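2021年4月24日 作業ノート(Jusari 衣類片づけ、取り決めの見直し)

朝から把持まわりのルールをひととおり読み返した。Kelemen版の手順書はよくできているのだけれど、書いた当時は机の上の作業しか考えていなかったので、ソファのような柔らかい面になると言葉が足りないところがぽつぽつ出てくる。せっかくなので、気づいたことを忘れないうちに書いておきます。

まず開始姿勢。両手とも指を開き、座面に触れない高さで一度止める。これは今までどおりでいいと思う。かごは床置き、始める前に中を空にしておくこと。服はきれいに畳んで置かず、ふだん脱いだままのような形にしておく。
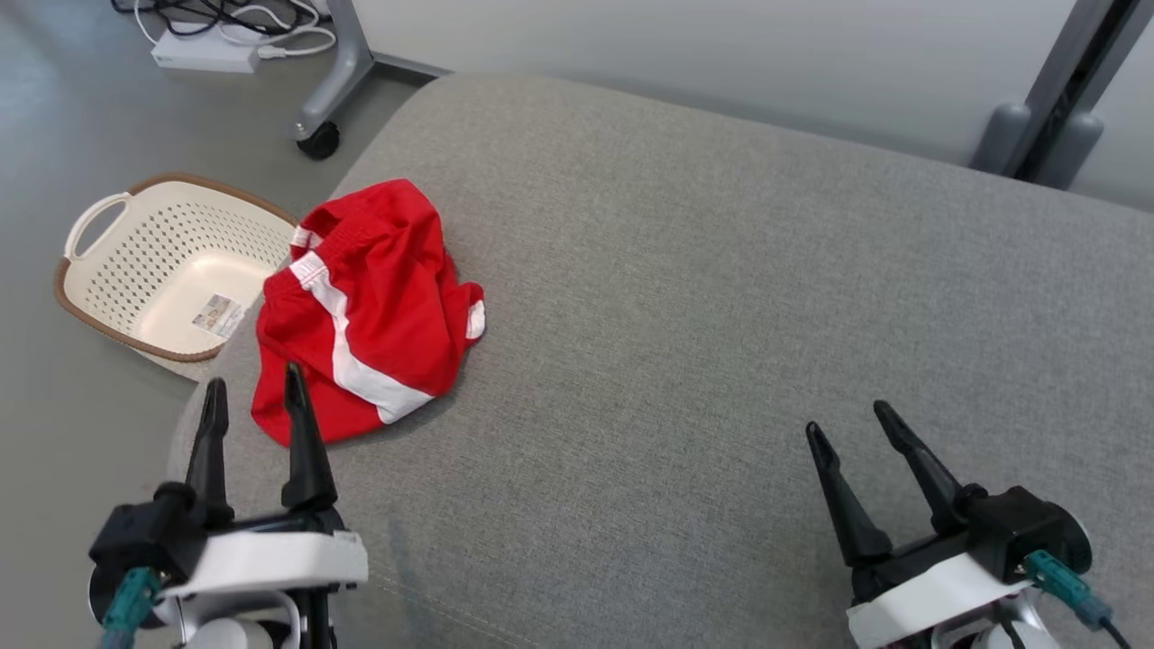
開始前。赤いショートパンツと床のかご、左右の手は開いた状態。

記録はGrerusの通し番号で1,894まで進んだ。そのうち今回読み返したのは112件で、見ていていちばん気になったのは、つまむ深さの書き方が人によってばらばらなこと。「浅め」「しっかり」では、あとから読む人が困ってしまう。そこで、布だけをつまみ、下の張り地は挟まない、という一文を手順書の頭に持ってくることにした。座面の生地を引っぱったまま腕を上げるのがいちばん怖いので、ここは少しくどいくらいに書いておきたい。

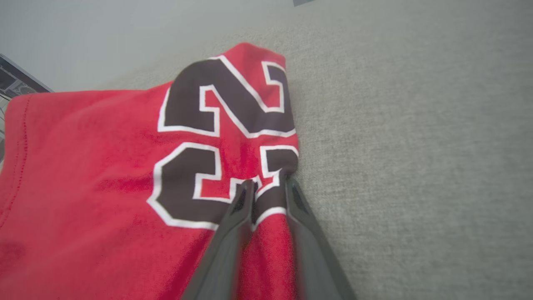

それから、番号や文字がプリントされた服は、プリントの上をなるべく避けて端の生地をつまむのが理想。ただ、丸まった服ではそううまくいかないことも多いので、「必須」から「推奨」に下げておいた。つまみ直しは最大2回まで。それでだめなら指を開いて開始姿勢に戻り、記録には失敗と正直に書く。惜しかったから成功にしておきたい気持ちは、私もよくわかるのですが!

速度の上限は机上作業を100として表に書いてあるが、ソファ用の欄がまだ空白のまま。Jimdaleの現場でも同じ表を使うので、勝手に埋めずに向こうと相談して決める。手順書の全面改訂は9月の予定。それまではこのページを印刷して、操作卓の横に貼っておいてください。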